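May 2019, Wednesday, late

Came home smelling of other people's tea towels. Fourteen stops on the bus, a seat over the wheel, and the whole way my hands kept wanting to do the thing they do all day, which is pinch, lift, carry inwards, let go. A man opposite me was wearing a scarf and I caught myself deciding where I would grab it.

We are meant to hand over 967 good folds to Pondambridge by the end of July. As of this evening we have 228. I wrote that on the whiteboard and Amancay Benítez drew a small gravestone beside it. She draws very well. She ought to be doing something else with her life, and so ought I.

The trouble is the word good. A fold is good if both arms did something useful, if the cloth ended up folded, if whoever was driving didn't sneeze, and if all the recordings agree on what time it was. That last one sank most of Monday. The left arm believed it was living slightly in the past. I have known people like that and they were also hard to work with. Fidel Zúñiga found it in the end, a setting that had gone back to its old value when he restarted everything, and he was so pleased to have found it that I don't think he noticed he had also confessed to it. Out went a day's work. I had been quite proud of a couple of those.

So today was catching up. I drove before lunch and Amancay drove after. Driving means sitting with the two handles and moving them, and the arms on the table copy you, a shade late and with no sense of touch at all. You can see the cloth and you can't feel it. By eleven I had got my rhythm, which goes: left corner, right corner, bring both towards the back, open, retreat, breathe. Then press the pedal to say that was one. I forget the pedal perhaps one time in twelve, and then the arms go back to their start and the recording carries on, showing the machine a long lesson in doing nothing. Fidel says these can be trimmed. Fidel has not yet trimmed any.

The cream cloth with the orange flower has become my favourite, if a person is allowed one. It has wavy orange outlines and it lies down when it's told. The grey ones slither. There is a blue one I believe to be actively on the side of Zoubi, who are after the same contract as us and are said to have four tables. We have one table. Ours does have better wallpaper.

The wallpaper is still a sore point. In March the walls were plain white and the learner did beautifully, 100 tries in a row with hardly a miss, and we all went to the pub. Then somebody from Trullberg came to see it and leaned a red coat against the side, and the arms folded the air beside the cloth with enormous care. It had learned the room. It had learned that cloth is whatever isn't white. After that the word came down that we should vary the background, and Amancay took the word to a decorating shop and came back with peonies and moths, great big ones, on paper so busy that I can't look at it before coffee. There is a mat with roses on for the table as well. The effect is of a tea room being run by an engineering firm. She says if it can find a cloth in that lot it can find one anywhere. I said I was having trouble finding it myself, and she said good, then we're all learning.

It does seem to help, I'll put that down in fairness. The version from last Thursday reached for the right thing nearly every time, even with the lamp moved. What it did once it got there was another matter. It takes hold of both ends and then it hesitates, both grippers holding on, like two people at either side of a doorway saying after you. I watched one of these pauses go on for so long that I went and filled the kettle.

I know where it got that from and I would sooner not have known. Amancay pulled up a stack of my folds and a stack of hers and played them side by side. Hers go straight through. Mine stop. Every one of mine, just after the grab, has a little wait in it while I make up my mind. I'd have sworn on anything you like that I didn't do that. So there it is, my whole character, copied faithfully out of 123 examples and played back at me by something with two elbows. My mother could have told them for nothing.

Fidel's view is that we should keep mine in, for variety. Amancay's view is that there is such a thing as too much variety. I was asked for mine and I paused.

We settled it by deciding that I will practise. Tomorrow, an hour of folds that don't get saved, me trying to go through the grab without stopping, and Amancay tapping the desk whenever I dither. I have not been tapped at since piano lessons. If it comes out all right then my old ones go in a separate folder, and if it doesn't I suppose I go in the folder too.

Other business. The baskets stay, green at the back left and the turquoise one at the back right. Prunside want the next job to be taking things out of one and putting them in the other, folded, and they would like the baskets in view from now on so that nothing comes as a shock later. I asked who was being spared the shock, them or the arms. No answer to that email yet. The crumpled stuff in the turquoise one has to be disturbed a bit between goes so that it doesn't always look the same, and there's a real skill in crumpling at random. I find I have a house style. Left to myself I make the same sort of heap every time, with a bit hanging over the side. Fidel suggested rolling a dice to decide how to crumple and I'm sorry to say we spent twenty minutes on what a four would mean.

Also the notes. Every fold is supposed to have a line written with it saying what was done, in plain words, as the learner is going to be given words as well at some stage. Mine from this morning all say "fold the cloth". Amancay's say things like "bring the near edge to the far edge and let go". Fidel did a few on Friday as a favour and his say "as before". I have been given the job of rewriting Fidel's. Before what, Fidel.

The right gripper is getting a bit gritty when it closes. It still closes. I've put it in the book and I'll look at it before we start, which means getting there before Amancay, which means the early bus. Must also take in something to eat that isn't biscuits, and find out whether the tan disc on the mat is a coin or a biscuit, which has been argued both ways and which neither side wants to settle by touching it.

Sums, before I turn the light out. If I take Sundays off and we get no more days like Monday, we scrape in. If we get one a fortnight, we don't, unless Amancay drives all the time and I crumple. I could be happy crumpling. I said so, and she said I'd pause over it.

Printed off a picture from the table and stuck it in, as I do when I can't face drawing the thing. The cream cloth, folded, an arm on either side reaching in.

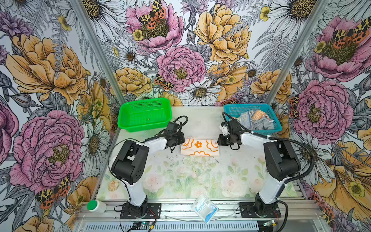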